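4. Cover and prep your bench

Now for the fun part – getting the Gultora bench ready for its first glue-up! Give yourself a good 28 minutes and clear off anything you don't want varnish on.

4.1 Wipe the top with a damp cloth and let it dry.

4.2 Roll brown paper over the whole top, smooth side up, and tape it underneath. A few soft creases are fine, they won't mark your work.

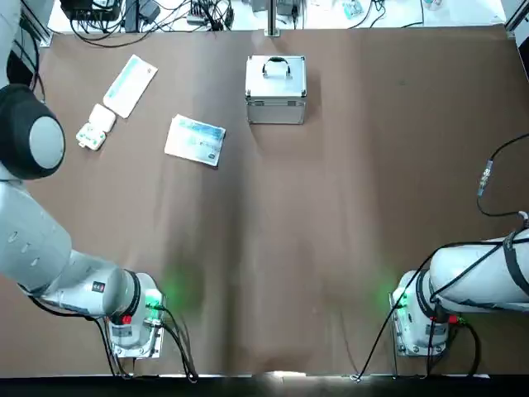 4.3 Set the bench height

Turn the front crank until the top sits level with your wrists (most people love it here, but try a notch either side). Lock both levers.

Note: Changing colours? Swap the paper first. One roll gives you plenty of covers, so don't be stingy!

Caution: Keep heat guns off the paper. Never leave oily rags bunched up on the bench – lay them flat outdoors to dry.

4.4 Check the lever bolts again after 7 days and snug them up if they've loosened.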